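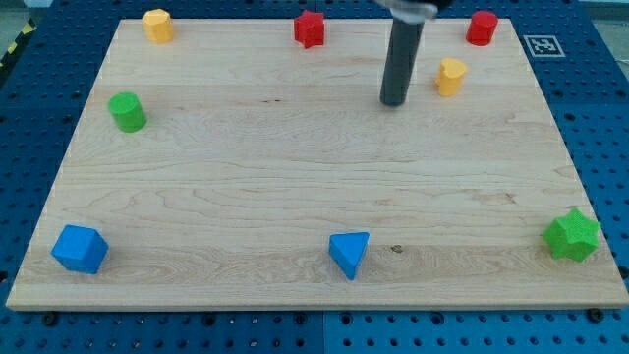
Maple wood. See the wavy tan lines? Those are the grain.

WHY DOES WOOD HAVE LINES IN IT?

Look at a table. Or a door, a ruler, a baseball bat. If it's real wood it has lines. Some straight, some wiggly. Nobody painted them on. The tree made them while it was growing!

How a tree gets fat

Trees grow in two ways. Up at the tips, and out at the sides. The sideways part is what makes the lines.

Just under the bark there is a very thin layer that makes new wood. Thinner than a fingernail. It has a long name, cambium (say KAM-bee-um). Every year it adds a new coat of wood all the way around the trunk, like pulling a sweater on over your other sweaters. The old sweaters stay inside.

Spring wood and summer wood

In spring there's usually lots of water and the tree grows fast. Later in the summer it slows down, and the wood it makes is packed tighter. In many trees the tight wood looks darker. By October or so, in cold places, growing has stopped until next spring.

So: one lighter part, one darker part. Together they make 1 ring. One ring = one year, most of the time. Trees in hot rainy places, where it never gets cold, might not make clear rings at all.

Rings or lines?

OK but a table doesn't have rings. It has lines. Why?

Think of an onion. Slice it across and you get circles. Now slice one the long way, top to bottom. Stripes! Same onion. A log works like that too. Boards are mostly cut the long way, so the rings turn into stripes. If the trunk was a bit crooked or bumpy, the stripes come out wavy.

What's a knot?

A knot is where a branch used to start. The trunk kept getting fatter and grew around the bottom of the branch. Cut a board there and you see a dark spot, sometimes with lines bending around it like water going round a rock. Little branch, little knot. Knots can be very hard, wich is why carpenters grumble about them.

The big slice at Firkstead

At the nature center in Firkstead there's a slice of an old oak on the wall, with 202 rings. You're allowed to touch it. Find a wide ring, that was probaly a good year with plenty of rain. Skinny ring, maybe a dry one. Some trees get much older than that. The oldest ones are thousands of years old!

Try it: crayon grain

You need
2 sheets of thin paper
2 crayons, different colors, paper peeled off
something wooden with a rough top (an old fence board is great, a shiny table won't work)

Lay the paper on the wood. Hold it still. Rub with the side of the crayon, not the point. Lines should start to show up. Move to another piece of wood and do it again with the other color. Which one is wavier? Any knots?

Ask first before you rub on somebody's furniture.

Words to know
Bark: the outside skin of a tree
Cambium: the thin layer that makes new wood
Grain: the pattern of lines in wood
Knot: the spot where a branch grew

Next time from Cesbridge Kids Science: why do leaves change color?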